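My Afternoon as a Robot's Teacher

Wednesday, May 14, 2025

By the time I got the hang of closing the fingers, my shoulders were up around my ears and I'd been holding my breath for I don't know how long. You'd think picking up a piece of toy food would be easy. I do it at home all the time, usually barefoot and in the dark!

I'd driven out to Jostmont, where a small company called Stakon trains robots to tidy kitchens. They don't write out every move in code. A person steers the arm by remote control, does the chore the way it ought to be done, and the software (theirs is named Zaki) studies the recordings afterward. Do it enough times and Zaki starts to guess what comes next. "Enough" for this chore is 1000 good runs, and when I walked in they had 900. So there was room for a few of mine, if I behaved.

The controller is called the Ultura, and it's a pair of handles on little jointed arms. Move your hand left, the robot moves left. Squeeze, and the fingers close. Simple, right? Except you feel nothing. My eyes had to do all the work my fingertips normally do, and I kept squeezing way too early.

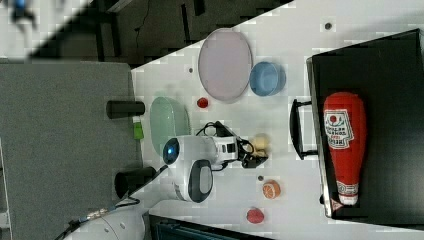

The gripper over the table, with an orange slice and other toy food to sort out.

The soft stuff is kinder to beginners, I was told, so go for that first. A plush toy gives a little when you grab it badly. A plate doesn't give at all, and if you come in at a bad angle you just shove it across the table and feel silly.

What surprised me most was how much my bad habits mattered. I tend to reach, stop, think about it, then reach again. Fine for me, but the robot learns the stopping too! My first eight tries were thrown out for dithering. After that I'd decide where I was going before touching the handles – a bit like ordering at a busy deli counter – and things went a lot smoother.

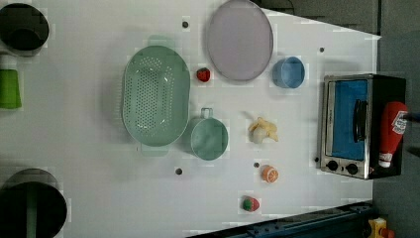

Colander, saucepan, toaster oven, fruit: the practice kitchen from overhead.

They shuffle everything between runs, too. If the strawberry always sat in the same place, Zaki would learn the place and never bother with the strawberry. I found that oddly comforting, having a husband who can only find the butter if it's on the second shelf.

A full session is about 40 minutes, and then you have to take a break whether you want one or not. I wanted one. My wrists were fine but my eyes were done, and I'd started squeezing my coffee cup with great care.

I've been asked back to try the plates.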